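Short thread on hard water, descaling and why the figures on the packet rarely match what happens in the kettle. 1/

Hardness is mostly dissolved calcium and magnesium. In the UK it is usually quoted as milligrams per litre of calcium carbonate. Your supplier will give you the number by postcode. Mine, in Corrigan, is 123, which puts it in the moderate band. 2/

Other scales exist. German degrees turn up on dishwashers and coffee machines. One German degree is 17.8 mg/l, so my 123 becomes just under 7. Set the dishwasher from that figure and leave it alone. 3/

Temporary hardness is the part that drops out when you heat the water. Permanent hardness stays dissolved. Only the first kind furs up a kettle, and supplier reports do not always split the two. Look for "alkalinity" further down the table. 4/

Citric acid is the cheapest descaler for a kettle. Two level tablespoons in a litre of warm water, left for half an hour, will shift a thin layer. Do not boil it. Hot, strong citric acid on heavy scale can form calcium citrate, which dissolves poorly and is harder to remove than what you started with. 5/

White vinegar works too, more slowly, and the smell hangs about. Rinse three times whichever you use. 6/

Never mix any acid with bleach. It gives off chlorine gas. This applies to the toilet as much as to the sink. 7/

Shower heads: unscrew, soak, brush the nozzles, refit with a new washer. Check the finish first. Acid left for hours will dull brass and some plated parts. Marble and limestone should not be touched with it at all. 8/

Jug filters with ion exchange resin do reduce temporary hardness. The Nollance one I use is rated for 120 litres. At 2 litres a day that is 60 days. The effect tails off well before the end, so the kettle tells you sooner than the counter on the lid. 9/ 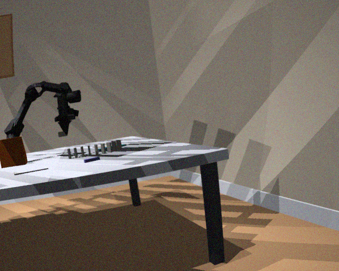 Plumbed-in softeners are a different thing. They swap calcium and magnesium for sodium and need salt to regenerate. Keep one unsoftened tap in the kitchen for drinking, and use that tap for baby formula. 10/

Magnetic clips for the pipe: I have read the papers I could get hold of and the results do not agree with each other. I would not spend money on one. 11/

Test strips are good enough for setting a softener. Read them in daylight at the time stated on the tub. After that the pads carry on changing colour. 12/

Will add washing machines in April, once I have gone through the heating element readings. 13/13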